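Kollege Greifer zieht den Stecker

Bei Wovden zerlegt jetzt ein Roboterarm ausgemusterte Bürorechner. Die Belegschaft hat ihn nicht bestellt, aber inzwischen einen Platz im Dienstplan für ihn.

15. März 2022

Im Dienstplan der Demontagehalle von Wovden steht seit kurzem eine Zeile ohne Urlaubsanspruch. Sie heißt »Platz 2« und gehört einem Roboterarm, den der Zulieferer Itesard eingerichtet hat. Er soll Kabel und Stecker aus alten Desktop-Rechnern lösen, also die Arbeit übernehmen, um die sich im Betrieb noch nie jemand geprügelt hat.

Bisher ging das von Hand, 40 Gehäuse pro Schicht und Person, dazu zwei Paar Handschuhe und ein Radiosender, über den abgestimmt wurde. 1.660 Rechner eines Versicherers stehen derzeit auf Paletten im Hof. Der Arm hat in der ersten Woche 52 davon geschafft. Die Geschäftsführung spricht von einer Einarbeitungsphase, ein Wort, das die menschlichen Neuzugänge bei Wovden so großzügig ausgelegt noch nicht gehört haben.

Schichtleiterin Dzifa Aidoo nimmt es gelassen. »Er kommt pünktlich, er meckert nicht, und beim dritten verklemmten Stecker bleibt er stehen und wartet auf mich«, sagt sie. »Ich hatte schon Praktikanten, bei denen war es genauso.« Ihre eigene Arbeit hat sich dennoch verschoben: weniger Schrauben, mehr Bildschirm. Fast zwei Stunden pro Schicht verbringt sie damit, dem System zu bestätigen, dass ein Laufwerkskabel ein Laufwerkskabel ist.

Entlassen wird laut Betriebsvereinbarung bis Juni niemand. Was danach kommt, steht in einem Anhang, der noch geschrieben wird. Fest steht bereits die neue Lohngruppe »Anlagenbegleitung«, die etwas besser bezahlt ist und deren Aufgabenbeschreibung zur Hälfte aus dem Wort »Sonstiges« besteht.

An den Gehäusen selbst wird weiter gemeinsam gearbeitet. Oben kreuzen sich das blaue SATA-Kabel und die bunten Stromleitungen, darunter setzt der schwarze Greifer an, und von rechts langt eine Hand dazu. 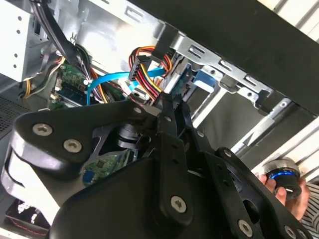 Schulung am Nachmittag

Brijesh Chauhan, der für Itesard die Einweisung übernimmt, bittet um Geduld. Jeder Hersteller habe seine Kabel anders verlegt, sagt er, und manche offenbar im Zorn. Die nächste Schulung findet im Pausenraum statt, Anmeldung über die Schichtleitung. Der Kaffeeautomat bleibt vorerst handbedient.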